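Which arm first? Budget goes in September
Forum > Purchasing and planning

bachmann_b
We've got the Pritar simulator running with three arms in one room, and I'm meant to say which we buy. The yellow one sits on the table itself, the other two are on pedestals. The Bultel salesman says to order all of them at once for the discount. I don't believe in the discount. 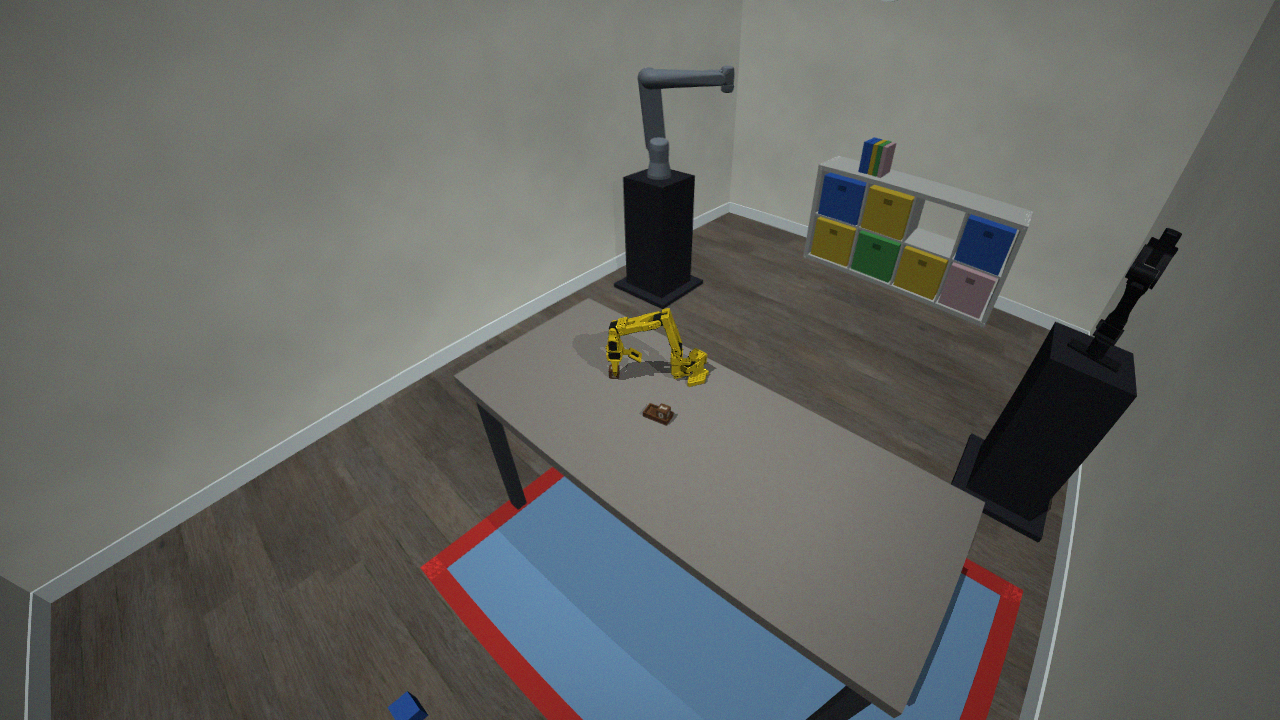

My worry is spares. Wallner quoted 215 for a gripper and then went quiet when I asked about delivery.

L_Ruegg
215 before or after tax? Ask again in writing. And a simulator won't tell you what the cabling costs.

sgasser
Disagree with Leonie, ours saved us from a bad order. Table mount, cheapest, done.

L_Ruegg
Saved you from one. You still paid for 10 days of fitting that wasn't in the plan.

sgasser
Four of those were our electrician.

bachmann_b
So put fitting on its own line? Narkent won't give me a day rate.

Edeltraud T.
Then don't buy from Narkent.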